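Putting things away, slowly: an afternoon at the Posidix open day

Doors at two, the flyer said. By ten past there's a line down the stairs and somebody has run out of visitor stickers. Ganulstead doesn't get many robot days. The parking lot is full, a guy in a fleece is waving cars onto the grass, and the coffee is already gone.

Posidix has the upper floor of what used to be a carpet warehouse. Still smells a bit like one. The company is small, the kind of place where the person who fixes your badge also writes the motion code. They make software for pairs of robot arms, and Thu 19 September is the first time they've let the public upstairs to look.

No stage, no countdown, no music. You go in groups of seven. You stand behind a strip of yellow tape and watch a machine tidy up.

That's the demo. Tidying up. Tools go in a bin.

"People want it to dance," says Lino Sorrentino, who is running the bench today and has clearly said this to every group so far. "Dancing is easy. You write the dance down once. Try picking up a screwdriver that someone else put down."

He drops one on the table without looking, to make the point. It rolls. Stops at an angle. One of the arms wakes up and goes over to think about it.

And it does think, or looks like it. There's a pause before every grab, long enough for a kid in my group to say "is it broken?" twice. It's not broken. The software, called Stikus, is comparing what the wrist camera sees with what it expected to see, and it won't commit until the two roughly agree. Sorrentino could turn the pause down. He's tried it. The arms got faster and the misses got worse, so back up it went.

First attempt for us: a miss. Fingers close on nothing, arm backs off, tries again from a slightly different side. Second attempt gets the shaft but the tool swings and drops. Groans from behind the tape. Third one holds. Across, over, down, clunk. Real applause, which seems to embarass him a little. Then he takes it out again for the next run.

What's hard about it? Nearly everything, if you ask the people who do it for a living. A screwdriver is heavy at one end and skinny at the other. Grab it by the shaft and it wants to tip. Grab the handle and it's fat and round. Metal catches the light and the camera doesn't like that. Two arms sharing a table can also get in eachother's way, and a good chunk of the last year at Posidix went into politeness, more or less. Who goes first. Who waits.

There's a monitor on a cart so visitors can follow from the robot's point of view, and I ended up liking it better than the arms. You lose all sense of size. The bin looks like a swimming pool. The fingers are enormous. A woman next to me, a retired dental nurse, said it was like looking down at your own hands with mittens on, and she stayed for a second turn just to watch the screen.
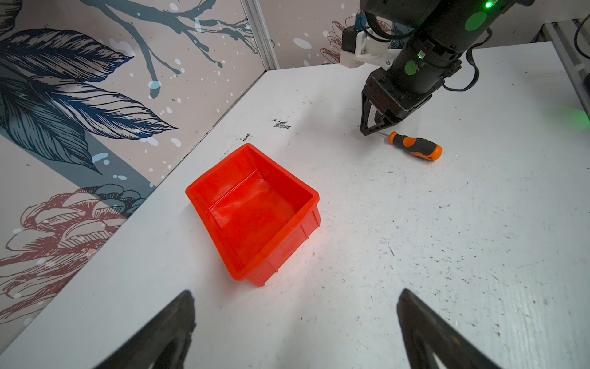

From the wrist camera: the red-orange bin still empty, the second arm's gripper poised by the screwdriver.

The patterned walls get a lot of questions. Leaves, twigs, white dots like snow. Sorrentino says they swap backgrounds so the software doesn't get too comfortable with one look. Learn on plain white and it falls apart the day it sees a curtain.

Who pays for this? So far one customer, Farina, a tool rental outfit that gets crates of mixed returns and wants them sorted overnight. A trial starts there in October. Two arms, one bench, and a person on call. Nobody at Posidix would give me a price and I asked three different ways.

I also asked about jobs, because somebody has to. Sorrentino didn't duck it. Sorting returns is a job people quit, he said, and he used to do it, one summer, and he quit. Whether the next job along is better he couldn't tell me. Fair enough.

Last group goes in just before seven. I hang around by the stairs. From inside there's a long quiet, then a clunk, then clapping.

The next open day isn't set yet. Posidix says spring, probably, with more coffee.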